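Section 6. Laying the washstand counter and the guest tray

By this point your Bostden counter should be fixed, sealed and left for a full night, and you will be itching to put things on it. Quite right too! This section takes you through the first proper clean and then the everyday laying out, which is the part most people enjoy (and the part we get the most letters about).

Before you begin

Have to hand a soft cloth, a bowl of warm water, a little washing-up liquid and a dry tea towel. Please don't reach for the scouring powder, however tempting it looks under the sink. The speckled finish is hard-wearing but it does dull if it is rubbed with anything gritty, and a dull patch will not polish out again.

1. Wipe the whole counter from the back towards you with the damp cloth, then go over it with the tea towel. The speckles are very good at hiding crumbs, so run the flat of your hand across as well.

2. Set the tray down first, over to the left. Lift it into place and avoid sliding it, particularly in the first few weeks.

3. Put the plate towards the back of the tray. The knife and fork go in front of it, side by side. They needn't be perfectly straight, and on a narrow tray they sit more comfortably at a slant.

4. Now the soap. Unwrap a fresh bar and lay it on its broad face, to the right of the tray, with a good stretch of clear counter between the two.

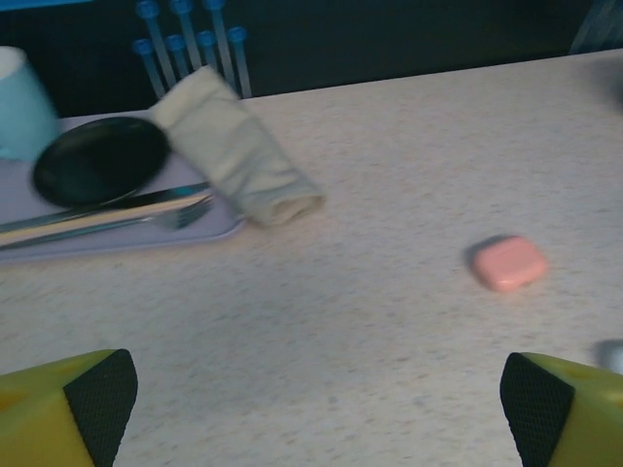 5. Leave the front of the counter free. Your guest will want somewhere to rest a sponge bag or a cup of tea, and it is surprising how quickly a small room fills up.

Note: If you would rather use a dish for the soap, the shallow Cuautle one fits nicely and has drainage slots underneath. Rinse it out when you change the bar.

Caution: Do not leave a wet bar of soap standing on the bare counter overnight. Coloured soaps in particular can leave a ring. Should you find one, lay a warm damp cloth over it for 2 minutes and wipe; repeat if you need to.

Caution: Keep soap and cutlery well apart. If they do touch, wash the cutlery again before anyone eats with it.

Spare trays and soap dishes can be ordered by post. Write to Bernadette Nguyen-Tran at the Bostden parts desk, quoting part 107 for the tray, and do mention which colour you have.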